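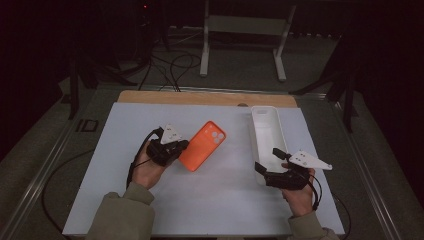 Call for Participants: Household Snack Purchasing Study

Vandgate Consumer Research is seeking adults who share in the grocery shopping for their household to take part in a study of how packaged snacks are chosen, bought and eaten at home. The study is conducted on behalf of Merance, a manufacturer of crackers, nut mixes and cereal bars, and will inform the labelling and promotion of its autumn range.

What participation involves

Participants will keep a purchase diary for eight weeks, recording each snack product bought, the store or website used, and the price paid. Entries are made through the Westis diary service, which works in any current web browser. A paper diary is available on request. Most people need about 5 minutes per entry.

At the end of the diary period, participants will be invited to one group discussion of 90 minutes at our Msimang Street office. Discussions are held on weekday evenings and are audio recorded for transcription. Attendance is encouraged but is not a condition of taking part in the diary.

Who may apply

Applicants must be 18 years of age or older, live in a household of two or more people, and have bought packaged snacks in the past month. Persons employed in market research, advertising, or the manufacture or retail sale of food are not eligible, nor are members of their immediate household. One application will be accepted per household.

Applicants with food allergies are welcome. No product tasting is required at any stage.

Honorarium

Participants who complete the diary will receive $100, paid by electronic transfer. Those who also attend a discussion will receive a further $60 and reimbursement of transit or parking costs on presentation of a receipt. Participants may withdraw at any time - payment will then be made in proportion to the weeks completed.

Privacy

Names and contact details are stored separately from diary entries and are not released to the client. Audio recordings are destroyed once transcripts have been checked.

How to apply

Applications open on Monday, May 4, 2026 and will close when all places are filled. Please complete the screening form on this site, quoting study number 1261. Successful applicants will be notified by email and must return a signed consent form before their diary is activated.

Enquiries regarding eligibility should be directed to Sharon Mutiso, Recruitment Coordinator. Questions about the conduct of the study may be addressed to Forough Zamani, Senior Research Manager.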